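# Cleaning cloth

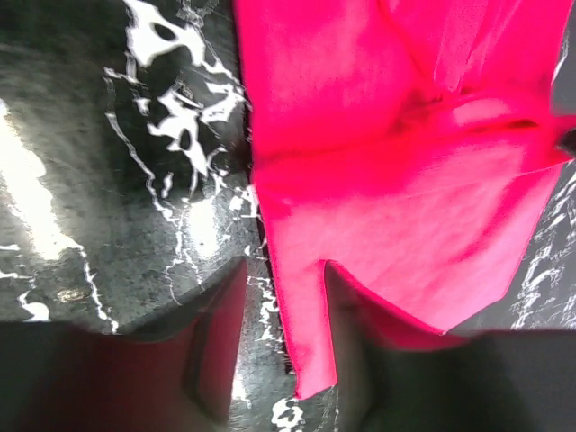
A **cleaning cloth** is a piece of absorbent fabric used to remove dust, liquid or grease from a hard surface. Cloths are made from cotton, viscose, cellulose sponge or synthetic microfibre, and are sold for household, catering and hospital use.

## Materials

Woven cotton absorbs well and tolerates boiling, but sheds lint. Viscose cloths are cheap and are normally discarded after short use. Microfibre is a blend of polyester and polyamide in which the filaments are split during finishing - the split edges increase the surface area and hold fine particles by capillary action.

Fabric weight is given in grams per square metre. Light cloths are used for glass, and heavier pile cloths for drying. The Tidano range, for instance, lists a general-purpose cloth at 382 g/m² with a side length of 40 cm.

## Colour coding

Commercial kitchens and hospitals commonly assign a colour to each work area to limit the transfer of bacteria. Schemes differ between countries and employers. In many Australian workplaces red is kept for toilets and bathrooms, green for food preparation, blue for general areas and yellow for isolation areas. Colours outside the local scheme have no fixed meaning.

## Use on stone

Marble is a carbonate rock and is etched by acids, including vinegar and lemon juice. Polished marble is usually wiped with a damp cloth and a pH-neutral cleaner, then dried to prevent water marks. Grit caught in the pile can scratch the polish, so cloths used on floors are kept apart from those used on benches.

Folding a square cloth in half twice gives 8 working faces, counting both sides once it is opened and refolded. A fresh face is turned out as each one becomes soiled.

## Laundering

Microfibre is washed without fabric softener, as the residue coats the filaments and reduces absorbency. It is also kept apart from cotton, which leaves lint in the pile. High dryer heat can damage the fibres. Strongly dyed cloths may release colour in the first 3 washes and are laundered separately until the water runs clear.

## See also

- Chamois leather
- Dishcloth
- Tea towel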